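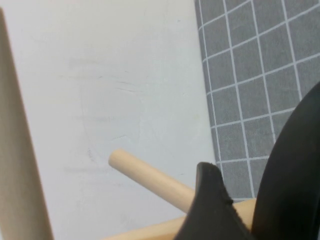 *Dowel pick on the white surface, gridded gray cloth at upper right*

## They're putting an arm on our dowel bench. What happens to the people who work there?

**sandedge_16**, posted 11/23/19

I work at a small furniture parts shop, Grollden, on the bench where wood dowels get sorted and put into kits. Management signed up for a trial with an outfit called Giltbridge. The pitch was that the arm does the "dull reaching" and we get "freed up for higher value tasks." I asked what those tasks were and got a slide with a lightbulb on it.

There are 12 of us on the bench across two shifts. They say no layoffs through June. I've read that sentence a lot of times and it stops at June every time.

Has anybody been through this on a kitting or sorting job? I don't need to hear that robots are the future. I want to know what your day looked like after, and what I should be asking now while they're still being polite to us.

---

**Grovik_nights**

We got one at Grovik, different vendor, same lightbulb. It was sold to us as 3000 pieces a shift. It got there on a good day with clean, straight stock, and somebody had to make sure the stock was clean and straight. That somebody used to be a kitter. Now she's a "cell attendant" at the same pay, and she stands up the whole shift because the stool was in the way of the guarding.

What changed for me:

- I used to set my own pace and get ahead before lunch. Now I wait on it, then it waits on me, and only one of those shows up in the report.
- We stopped talking much. The stations got moved apart.
- My wrists do feel better. I'll give it that.

Ask for these in writing: who clears it when it drops a part, whether those minutes count against your numbers, and what the job grade is for whoever runs it. Our grade got decided after the trial, when we had nothing left to bargain with. Also ask what happens to open positions. We had no layoffs either. People quit and the spots stayed empty.

---

**benchdog**

Two rods meeting at an angle like in your picture is the kind of thing I'd ask them to demo. Bring your own dowels, not theirs, and dump them out the way they come to you on a Monday. Watch a full hour. Anyone can look good for five minutes.

I was at Gautier when they tried it on pegs. It went back after 11 weeks. They didn't bring back the second shift, though, so don't root too hard for it to fail.

---

**plainoldray**

it's a tool, learn it and you'll be fine. my cousin did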